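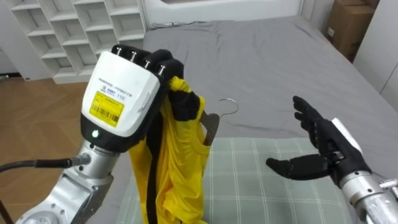
hemlock_and_wire

Hi everyone, long post, so get a coffee. I've been showing our robot bedroom chores by remote control for most of the winter (gloves on my hands, headset on my face, the whole getup) and I've reached the point where I have more opinions than good recordings, which I'm told is normal.

The chore I'm stuck on is getting a shirt or a light jacket onto a hanger. One hand pinches the fabric at the top and holds it up, the other has to come in open and take the hanger, and it's that open hand that eats my afternoons. With the gloves I can close the fingers just fine. Opening them to the right width, with the thumb out where I want it, is a different story, because I can't feel the hanger and my own thumb gets bored and wanders.

I have 1131 takes saved in Bilyk. I'd keep maybe half. So my question for you lovely people is whether to carry on with the gloves, or switch the arms to soft mode and push them through the motion by hand for the tricky bit, then go back to remote for the rest. Has anybody mixed the two?

Reply from tuppence44

Oh, I feel this one! We went through the very same thing with towels on the Skeketti project, and my vote is for hands on the arm, at least in the beginning. You feel right away when the elbow is doing something silly. You stop fighting the lag too, and I don't care what the Sullix glove people say, there is lag, and your brain starts leading the motion to make up for it. Then the robot learns your leading as well, and you get this funny little overshoot on every reach.

It is hard on the shoulders, I'll give you that. Bring a friend and swap every half hour.

Reply from slowgrip

Going to disagree with tuppence44, in a friendly way. Hand guiding is lovely for one arm. With two arms and real fingers you run out of people. You need somebody on each wrist and somebody else working the fingers, and then all those human sleeves and elbows end up in the camera view. Your recordings are full of people who won't be there later. I threw away a whole month of December work over that and I'm still a bit sore about it.

Stay remote and fix the gloves. Redo the thumb calibration every time you put them on, even after a bathroom break. And slow down! Whatever speed feels natural to you is probably too fast.
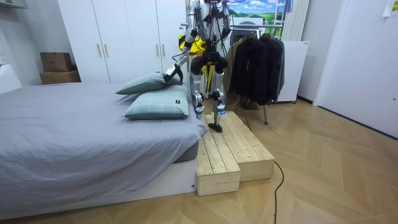

hemlock_and_wire

Thank you both, this is the kind of argument I was hoping for. I did a few evenings on reach before going back to the hanger, with pillows only, since a pillow forgives you nearly everything. What I learned is that where the robot stands matters more to me than which method I use. When the feet are too far back I lean the body to make up for it, and then the arm arrives at a different angle every time. Standing up on the pine steps right against the bed, it can bring one arm down to the far edge of the upper pillow while the other stays well clear of the bed, and that's the starting pose I've been copying ever since. I've put tape on my own floor at home base too, so I stop drifting. Slowgrip, I tried your thumb thing and it did help, though I grumbled the whole time.

Reply from tuppence44

Tape for the human, yes!! We did that too and I forgot to mention it. I still say try soft mode for ten takes. Ten! You can always delete them.

And slowgrip, fair point about elbows in view. We crop, and it's fiddly, and I did leave that out of my sales pitch.

Reply from marrowfat_p

Been reading along quietly and wanted to add something about numbers, as I see people chasing them. Our group aimed for 3000 takes of one folding task and the last thousand did next to nothing for us, as they were all the same tidy start. We cut back to 2000, threw in a bunch where the cloth began bunched up or halfway off the bed, and liked what we got a good deal better. That's one task with one robot, so salt to taste.
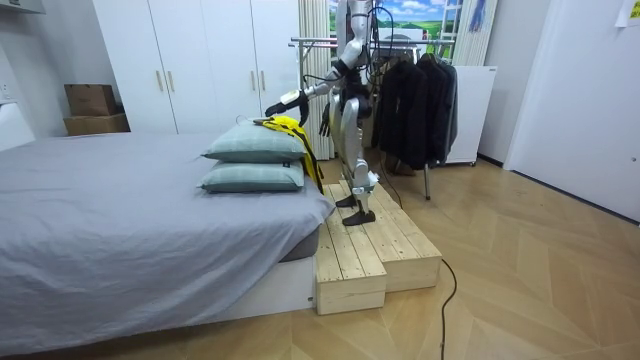 Should I keep the takes where I fumbled and then recovered?

Keep them if the recovery is clean and the cloth ends up where it belongs, and mark them so you can pull them out later. Takes where you gave up or where somebody stepped in should go in a separate folder.

Reply from slowgrip

I'd be stricter than whoever is answering questions up there. A fumble and a save is fine if the operator meant the save. If you got lucky, bin it. The robot can't tell luck from skill, and after a day in the headset neither can I.

Reply from marrowfat_p

That was me, I copied it over from the notes we hand to new operators and forgot to say so, sorry! And I see your point, but how do you judge luck from a recording? We tried scoring that and two of us never agreed. Marking them and moving on saved a lot of squabbling.

hemlock_and_wire

Back again, with news of a sort. I'm at around 1330 takes now, and a good share of the new ones are cloth over pillows, with the pinch kept simple. I did the ten soft mode takes as promised, tuppence44, and my honest report is that I enjoyed them very much and could use three. The wrist path was nicer than anything I've done with the gloves. The fingers were hopeless, just as slowgrip said they would be.
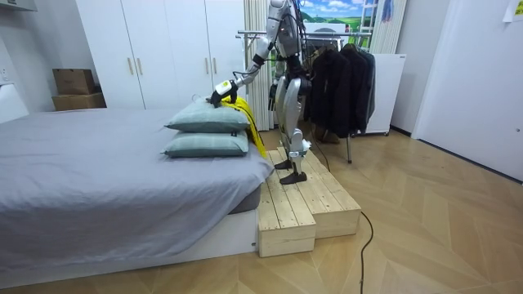
Gripper down on the top pillow, holding the edge of the yellow cloth.

So for now I'm remote for anything with fingers, and I play the soft mode wrist path back to myself in the headset before a session so I remember what a calm reach feels like. Bilyk lets you ghost an old take over the live view, if you haven't found that yet. It's under playback, second menu, and it's off by default for some reason.

Reply from tuppence44

Three out of ten is better than my first day! I had no idea about the ghost view, I'm going to go and look for that right now.

Reply from slowgrip

Ghost view drives me up the wall, I end up chasing it and everything gets stiff. Try it for a week and then watch your takes with it hidden before you trust it. Also, is anyone else using the Letari wrist straps with the gloves? Mine slip by mid-afternoon and I'd love to know if the wider ones are any better.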